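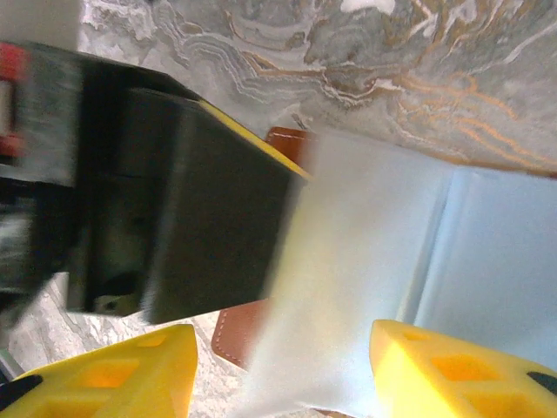

Figura 1. Vista desde la cámara de muñeca, con la pinza abierta sobre la tela celeste.

Unidad 3. Enseñar una tarea por control remoto

En esta unidad dejamos de programar trayectorias punto a punto. El operador mueve los brazos a distancia y el sistema guarda, en cada instante, las posiciones articulares, la apertura de las pinzas y las imágenes. Una grabación completa se llama demostración.

La cámara de muñeca se desplaza con el brazo. Da detalle de lo que queda entre los dedos, pero pierde el contexto y produce imágenes borrosas cuando algo se mueve rápido cerca de la lente. En la figura 1 el objeto oscuro sale movido y, en cambio, se distingue la costura clara de la pieza de cuero marrón. Los bordes de este tipo ayudan a decidir dónde cerrar la pinza.

Este sitio utiliza cookies propias y de terceros para mejorar su experiencia. Si continúa navegando, acepta su uso. Aceptar | Configurar 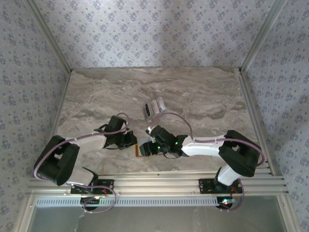
Chisholm, septiembre

La cámara fija cubre la mesa y los dos brazos, montados sobre el mismo riel de aluminio. Con ella se comprueba la separación entre las pinzas, que en el centro de la mesa llegan a estar muy cerca una de otra. Los cables van por fuera de los brazos: revise que tengan holgura antes de cada toma.

Procedimiento de la práctica Gokel

1. Lleve ambos brazos a la posición inicial.
2. Coloque los objetos según la ficha.
3. Inicie la grabación y espere 3 segundos sin mover los mandos.
4. Ejecute la tarea a velocidad constante. Si falla un agarre, corríjalo y siga; anote el número de toma.
5. Abra las pinzas, retire los brazos y detenga la grabación.

Cada grupo entrega 96 demostraciones en formato Mada. Se reservan 11 para validación y no se usan en el entrenamiento.

Lectura previa: manual de Vendura, capítulo sobre calibración de cámaras.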